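**To:** the Tramine housekeeping list
**From:** Frøydis Fjeld
**Date:** 1/24/26
**Subject:** Re: Lint on the wine glasses, driving me up the wall

Hi Hemi, hi everyone,

Your message made me laugh out loud on the bus, so thank you for that. Quoting it for the people who joined after the list moved:

> From: Hemi Ngata
>
> OK, I give up. I bought a stack of microfiber cloths when we opened the cafe in Jesham and for two months they were magic. Now they just push the water around and leave fuzz on every glass. I wash them with the kitchen towels, 60 degrees, softener, tumble dry, same as everything else. Did I buy bad cloths? Deming says throw them out and go back to cotton. I don't want to throw them out!
>
> Also, what do you all do about colors? I have four and no system.
>
> Hemi

Don't throw them out. I'm nearly sure it's the softener. It leaves a coating on the fibers and then they can't pick anything up, and the washing with kitchen towels is your fuzz. Microfiber grabs lint off cotton like you wouldn't believe (that's its whole job, poor thing) and then it hands it straight over to your glasses.

I went through exactly this at the guesthouse. We had 200 cloths and I was ready to blame the supplier, had the angry email written and everything. Then Holger Brekke came by to fix the dryer, looked at the jug of softener on the shelf and asked me what on earth that was doing there. I never sent the email.

What saved ours was a plain hot wash, twice through, with a small amount of ordinary liquid detergent and nothing else in the drum. No softener, no bleach, no dryer sheets. If you have dryer sheets, hide them from whoever does the laundry on weekends. Most of ours came back after the second wash. The ones that didn't went into the bucket for bike chains and muddy boots, and they're still going.

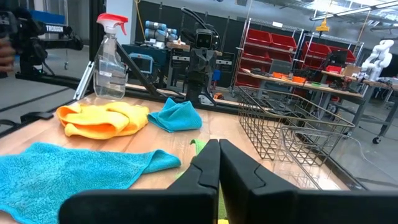
On temperature, check the label before you go any hotter than you do now. Ours say 60 is fine, but I had a cheaper batch once that went stiff and scratchy after a hot wash and a hot dryer. I'd keep the dryer on low or skip it altogether. They dry so fast on a rack that I stopped bothering with the machine except in the wet months.

Now, colors! This is where people on this list get heated, so I'll just say what we do and Bendik can tell me I'm wrong. Ours goes by room. Blue is glass and mirrors, green is the kitchen, yellow is bathroom sinks and tiles, and orange is for anything on the floor. I've seen plenty of places do it the other way around, and it doesn't matter a bit as long as everybody in the building does the same thing. We taped the list inside the cupboard door. It's been splashed so many times that you can hardly read it, but by now we all know it by heart.

With four colors you're in good shape already, Hemi. I'd give the glasses one color and guard it with your life. Those cloths never touch a table or the coffee machine, and they get their own wash. Milk is terrible for them, by the way. If a cloth has been anywhere near the steam wand, rinse it in cold water straight away or you'll smell it by lunchtime.
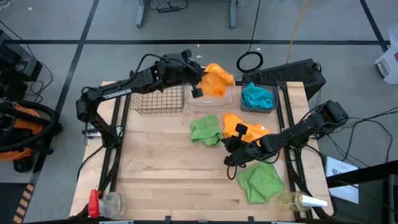 The other thing that helped us was giving up on folding. I used to fold every single one into thirds and it ate half my Friday. The floor cloths just get dropped in a bin by color now, and only the glass ones get folded in four, so you have eight clean sides to work through before you need a new one. Bendik Bråten taught me that at the Sandberg meetup and I felt pretty silly for having wiped with the same side for years.

As for Deming and his cotton, he's half right. For drying a wet glass I do still like a linen towel, an old one, washed so many times it's gone thin. I use that first and then the microfiber for the last polish when the glass is almost dry. Deming, if you're reading, that's as far as I'll go!

One question back to all of you. We've been getting our cloths from Oltener, but the last order was thinner than before and the stitching on the edges is coming loose. Has anybody found a decent one without stitched edges? I need to reorder before we open up the annex in April, and I'd love to hear what's lasted in a place that washes every day.

Hemi, try the double wash and write back. I want to know how the glasses look.

Cheers,
Frøydis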